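How to Share a Room With a Robot
Rules for kids (and the grown-ups who forget them)

Hi again! Last time I wrote about what robots eat (electricity, mostly, sorry if you were hoping for bolts). A lot of you wrote back to ask the same thing – are there rules for robots? Yes! Loads! I spend my days helping people follow them, and I think they're pretty great.

Rules are for people first

You might think a robot rule would start with "The robot must not..." Some do. But most of the ones I use start with people. Where do you stand? Who is in charge of the stop button? What do you do if you drop something?

Before a robot learns a job like folding a cloth or picking up a bowl, people often do the job themselves while sensors and cameras record how hands move. Then the robot learns from those recordings. So the good habits have to begin long before any robot arm starts swinging. If the people are messy and careless, guess what the robot gets to learn from?

A workroom can be a busy place. There are hands reaching, things on the floor, and chairs and boxes all over. My first rule is that you look before you reach. If somebody else is close by, you say "reaching!" out loud. It feels silly for one day and after that you don't even notice you're doing it.

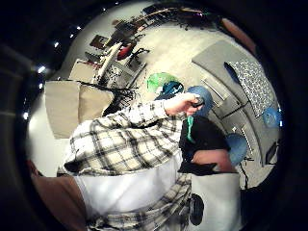 The floor rule

Floors are where most of the trouble starts. A person can hop over a bag. A robot on wheels might roll right onto it, or get a strap wound around its axle, and then somebody has to lie on their tummy with scissors (me, usually). So at the end of every job we put the floor things back in their bins, and cables get taped down along the wall. You can try this one at home, and your parents will faint with joy.

The big red button rule

Every robot I work near has an emergency stop. You press it and the robot stops moving. Anybody may press it, even a visitor, even a kid on a school tour, and you never get in trouble for pressing it by mistake. I think that last part matters a lot. If people are scared of being told off, they wait. Waiting is how fingers get pinched!

When we trained our little cart robot, Fundo, we had to test its stop button 50 times in a row before it was allowed out of its corner. By the end I was hearing the click in my sleep.

The slow rule

Robots that work next to people should go slowly, and people should slow down too when they're showing a robot what to do. The block with black-and-white squares on the back of the glove is a marker. A camera can look for a pattern like that and work out where the hand is and which way it's turned. If you whip your hand around, the picture goes blurry and the camera can lose track. So the rule is smooth and steady, and keep your other sleeve from flopping over the squares. 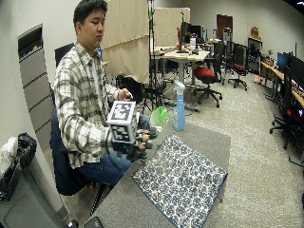
Valtteri Pesonen thinks the slow rule should come before all the others, because a robot moving slowly gives you time to remember everything else. He wrote to me after my last page and asked me to put it at the very top. I've thought about it, Valtteri, and I'm still keeping "look before you reach" in first place. You can have second.

The ask-first rule

Cameras see more than hands. They might see your face, or your drawing on the wall. So before anyone records anything, everyone in the room gets asked, and "no thanks" is a perfectly good answer. If you change your mind later, you say so, and the recording gets taken out.

Make your own

Pick a pretend robot and write 12 rules for it. Where can it go? How fast? Who can stop it? What should it do if the cat sits on it? Then swap with a friend and try to find a hole in each other's rules. My niece found one in mine in under a minute – I hadn't said what happens if the robot is upside down. I've added it now.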